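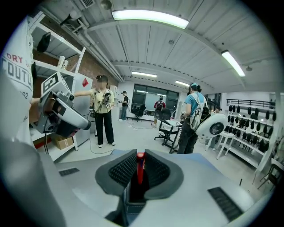 Open Day at the Pondarlow Robot Workroom – Call for Demonstrators and Visitors
October 2026

Pondarlow is opening its workroom in Arnthorpe for one day this month, and we want people to come and try the work with their own hands! We are looking for two groups: demonstrators, who will stay the whole day and are paid for it, and visitors, who come for a shorter slot and get a turn at a table.

You do not need to know a thing about robots. Our best demonstrator last spring was a retired piano tuner, and the person who learned fastest had never used anything more technical than a sewing machine.

What the work is like

We teach robots to handle small objects by doing the job ourselves first. You take a gripper in each hand and use them to do simple jobs at a table: picking something up, putting it in a box, taking it out again. The grippers record how you moved, and that recording becomes practice material for a robot later on. It feels clumsy for the first few minutes (like eating with somebody else's hands), and then most people get very absorbed in it.

Several people work at the same time, so there is a fair bit going on. Expect to wear a cap, and in some jobs a harness or a backpack as well. There are cables on the floor at most stations, so please wear flat closed shoes. 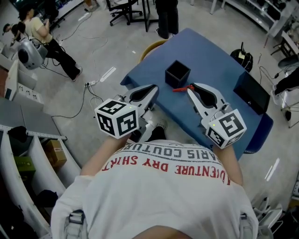 Demonstrators: who we are looking for

We have room for a small team. You should be 18 or over, able to stand for an hour at a stretch, and happy to repeat a task many times and then explain it cheerfully to a stranger. Left-handed people are very welcome – we never have enough of them.

You will come in for one training session before the open day, run by Soudabeh Yazdani. On the day itself you will switch between working at a table and helping visitors with their first tries. Pay is $160 for the day and $81 for the training session. Lunch is on us, and Frida Bach is in charge of ordering it, so tell her early if there is something you can't eat.

Visitors: how the slots work

We have 147 visitor places. Each slot starts with a short talk from Florin Nistor, then a walk through the room, then your own turn with the grippers. Children from ten up can take part with an adult beside them. If you would rather just watch and ask questions, that is fine too, and it doesn't cost you your place.

The building is step-free from the Robichaud Street side. Tables can be used sitting down; just mention it when you sign up and we will have a chair ready at yours.
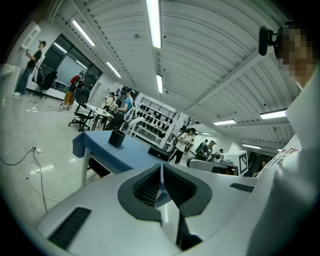
Gripper practice in the workroom.

A word about recording

The grippers carry cameras, and they see the room as well as the table. Everyone signs a consent form at the door. Faces are blurred before we use any of the pictures.

How to apply

Demonstrators: write to Karine Cormier at the Pondarlow front desk with a few lines about yourself and the hours you can do for training. No résumé needed.

Visitors: put your name on the list at the desk or at the Dunetness library, where Solange Friesen has the sign-up sheet. Groups of more than six, please talk to Solange first so we can split you over two slots.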